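1/ Notes from a one-way rental with a border in the middle. Picked up at the Wamemeo airport desk, dropped at Brerine. I've done this route enough times to have opinions on the paperwork, so this thread is mostly paperwork.

2/ Rate structure first. The daily rate on a one-way looks normal. The drop fee is listed separately and on many booking sites only shows up on the last page. Mine was 468 for the whole rental, drop fee included. The same car as a round trip was cheaper per day but meant driving back.

3/ Border permission is a separate item from insurance. The desk has to issue a cross-border form with the plate number on it. A booking confirmation that says "travel abroad allowed" does not replace the form. Ask for it before you sign.

4/ The form at Wamemeo is two pages. Page one is the car, page two is the driver list. If a second driver is added at the desk, page two has to be reprinted. Mine wasn't the first time. Matěj Kolář was the added driver and his name was missing, so we went back in and waited again.

5/ Desk wait: 23 minutes in line, 10 at the counter. Flight landed mid-afternoon in August. The line at the next company over was longer.

6/ Road tolls. Country one uses an electronic vignette tied to the plate. The rental company had already bought it. Country two does not accept it and sells its own. Buy that one online with the plate number from the contract, and check the country code in the dropdown. The default is wrong for a rental registered across the border.

7/ The vignette site asks for a start time. It is local time at the border. Set it before you expect to cross. The site will not let you edit after payment.

8/ Fuel policy was full to full. The Brerine office wants a receipt from a station near the drop-off, dated the same day. The closest station to the lot is on the wrong side of a divided road, so fill up at Vávra, one exit earlier. Pumps there take foreign cards without a PIN. The one by the lot doesn't.

9/ Child seat: reserved online, confirmed by email, not in the car. They had a booster at the desk. We didn't need it in the end as Myung-ja Kang and her son took the train, but the charge stayed on the bill until I asked for it to come off.

10/ Dashboard units. The car was set to metric and the navigation to another language. Both are in the same menu, under Vehicle and then Display. The navigation map stopped updating past the border, so I used my phone from there on. Bring a cable. Wireless pairing dropped at every tunnel.

11/ The apartment in Brerine is a self-check-in place with a key box and a small kitchen. The address in the booking points to the rear entrance. The parking space is at the front and has a height limit of 2 meters, which rules out a van or anything with a roof box.

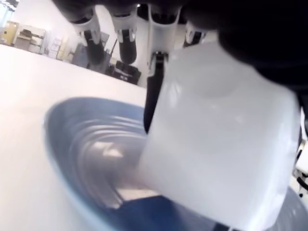

12/ Drop-off. The Brerine office closes earlier than the website says. After hours the key goes in a slot by the gate and the inspection is done next morning without you. Take your own photos of all four sides, the wheels, the odometer and the fuel gauge before you lock it.

13/ Deposit hold was released in up to 10 days, according to the contract. Fakeo, the card I used, showed it as pending for most of that and then dropped it with no notification. Check the statement.

14/ Next time I'm booking the same route in the other direction. The drop fee is lower going that way and the border form is one page.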